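Tenmont Paired Hand Gripper Set – Research Kit

Product pages / Data capture / Bimanual

The Tenmont set is a pair of hand-held grippers for recording two-handed manipulation without a robot in the loop. An operator holds one unit in each hand and does the task directly. Each unit records its own camera view and jaw opening, and the two streams are merged on a host computer by the Cliron logger.

The set was developed for a study on soft goods: hats, scarves, gloves and other items that change shape when gripped. Policies trained on rigid objects tend to close too early on these, or close on air. The study asked whether paired demonstrations, with both camera views kept, would reduce that error.
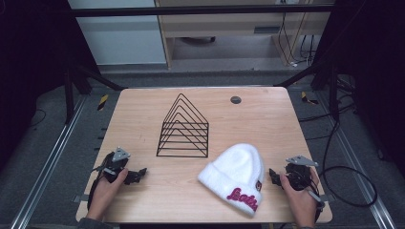 Cables leave each unit at the outer side so that the hands can cross the work area without tangling. Leave enough slack to reach the far edge of the table. The top plate is metal and is a reference surface for the tracking mount – do not drill it or bend it.

Method in short

The base task was to pick up a soft item, open or reshape it with both hands, and place it on a rack. Operators recorded 3,000 demonstrations over the full run. A subset of 300 was held back for testing and was never used in training. Item pose was changed by hand before each take. Takes in which either unit lost tracking were dropped at the logging stage.

Two policies were trained on the same takes. The first used the camera view from one hand only. The second used both views, aligned in time. The two-view policy made fewer early closures on the held-back set, and the gap was widest where one hand blocked the other's view of the item. On flat, unfolded items the two policies were hard to tell apart.

The full write-up is filed as the Stestetti report. The Abdel Rahman task list, which sets the order of items and starting poses, ships with the kit.
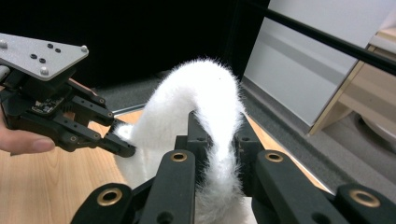

Can one unit be used alone?
A single unit will record normally, but the Cliron logger must be set to single mode before the session starts. Single and paired takes cannot be merged later.

In the kit
Left and right gripper units
Cables, one per unit
Spare fingertip pads, 3 pairs
Cliron logger license, 5 seats
Abdel Rahman task list (printed)

Care
Check the jaws for lint after work with fuzzy or knitted items. Fibers caught in the linkage change the jaw reading – clear them with a soft brush, then rerun the zero routine.

Page updated May 23, 2025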